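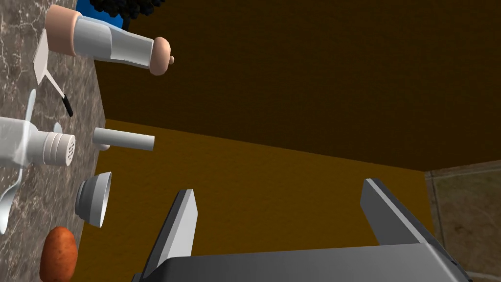
Search articles Search
Home Features Workshop Back Issues Subscribe

The Bola cell at Pletico's Flanddale site has a robot arm, a two-finger gripper and a simulated kitchen that it practices in before anyone lets it near a real one. Keeping that kitchen in order is the work of Ya-wen Shek, and it takes more of her day than the arm does.

The company says the simulator saves time. I asked whose. In the rendered kitchen a meat grinder sits in parts on a marble counter, and its plunger floats just clear of the stone. Shek has a list of such faults. A part that hovers can teach the arm to close its fingers at the wrong height, and then Witold Kubiak has to reset the real gripper.

He does that by hand, with a feeler gauge and a 2 mm key. He checks the faces of both fingers, runs the gripper open and shut 50 times, and signs the sheet. I watched him do it twice before lunch.

Pak-hei Chang, the project lead, told me the cell had logged 661 practice runs in September. I asked how many had been repeated on the real arm. Eight, he said, and went to find the chart.

The chart was a good one. It didn't show how long Shek had spent moving parts down onto the counter, and when I left at half past four she was still working on the grinder.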